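Llewellyn Court Residents' Association
Minutes of the general meeting, March
Meeting room, ground floor, 7:00 p.m.

Present: 19 households represented. Quorum met.

1. Minutes of the previous meeting
Approved with one correction. Under item 4, "north stairwell" should read "south stairwell."

2. Water meters
The building has 49 individual meters. Trudham submitted its inspection report in February. The report recommends replacing the meters on the third and fourth floors first, as their certification period ends this year. The remaining units can stay in service until the next inspection.

Trudham quoted 249 per meter, including fitting and disposal of the old unit. A second quote, from Jullby, was lower per meter but left out the shutoff valves. The meeting agreed that the two could not be compared as submitted. Jullby will be asked to requote with valves included.

3. Reading method
The current method is a paper card left at each door. Return rates have dropped and estimated readings now cause most billing complaints. Two options were discussed:
– Residents photograph the meter dial and send the reading by phone.
– Radio-read meters are fitted during replacement and read from the hallway. 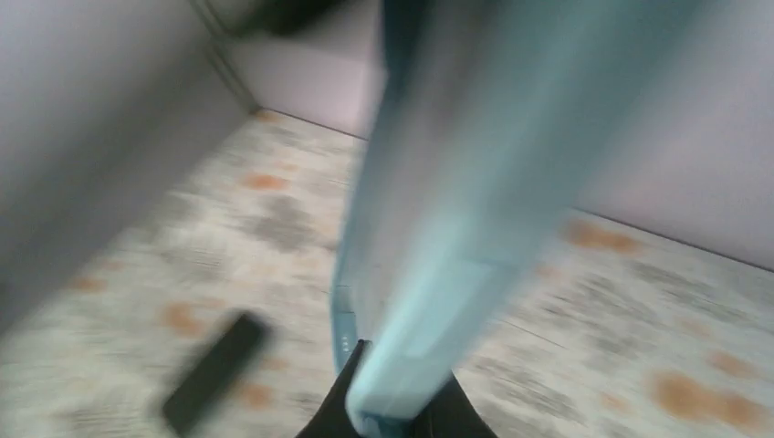
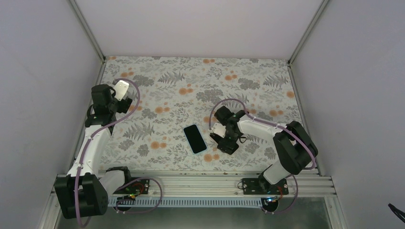
The first option has no equipment cost. Objections were that some residents do not own a suitable phone, and that several meters sit behind kitchen cabinets where the dial is hard to reach. The second option adds to the price of each meter but removes the need for entry. It was noted that radio units need a battery change, and that the interval should be stated in writing in any quote.

Decision: phone readings to be accepted from April on a trial basis, alongside the paper card. Radio-read meters to be priced as a separate line in both quotes.

4. Billing software
Iririer has been used for the shared accounts since last fall. The export still rounds each reading to the nearest whole unit, which leaves a difference between the main meter and the sum of the apartments. The supplier says a fix is in testing. Until then the difference will be listed on its own line and split by floor area, as before.

5. Leak in the boiler room
The joint on the return pipe was resealed in January. The floor drain remains slow. Approved: spending of up to 1,000 from the repair fund for drain cleaning and a replacement grate. Work to be done outside the heating season if the contractor agrees.

6. Other business
The hallway light on the second floor is on a faulty timer – already reported. A request to move the bicycle rack was held over to the next meeting, pending measurements of the passage.

Action items
Requote request to Jullby, with valves and radio units listed separately.
Same breakdown to be requested from Trudham.
Notice about phone readings to be posted by both entrances.
Drain cleaning to be ordered.

Meeting closed at 8:25 p.m. Next meeting in May, same room.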